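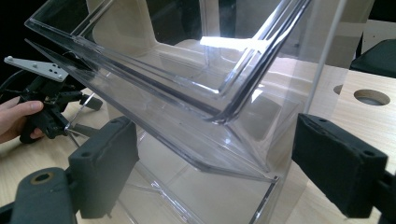
Sep 9, 2021. Second week of the changeover at Ornbridge and the first day the packing bench ran to the new rota. Two people on the hand-held grippers in the morning, two in the afternoon, everyone else on inspection or on loading the Larkura cell. Clear parts are still the awkward ones. With the acrylic tray tilted over the upright box, the rims throw white streaks from the overhead lights and it is hard to judge where one wall stops and the next begins. The people recording have the same trouble as the cell does, so I have asked for a diffuser over the bench before we do any more of the clear line.

Count for the day: 112 handling runs saved, 9 thrown out. Most of the 9 were the pad slipping on a bevelled edge. Pads to be wiped between batches from now on.

Notes on the work itself. Packing used to be one job, start to finish. Now it is split, and the split is not even. Whoever records is on their feet with a weight on the wrist, and by the end of a half shift they feel it. Inspection is sitting down but dull. We tried swapping at the tea break and that went better than swapping at lunch, so keep that.

The older hands are quicker with the grippers than I expected. They already know how to take a tray by the wall and not the lip – that had never been written down anywhere. Have started a page for it in the Fosex folder. Please add to it, with your shift but no names.

Pay grade for recording is still not settled. Was told October. Until then it goes down as normal packing hours, and I have said in writing that I think this is wrong.

Wan trays (the opaque ones) tomorrow. Should be easier going. Need:
– spare pads, dark grey, both sides
– longer cable ties
– stool for the recording end, adjustable

Lights off at the bench 16:50, cell left on hold.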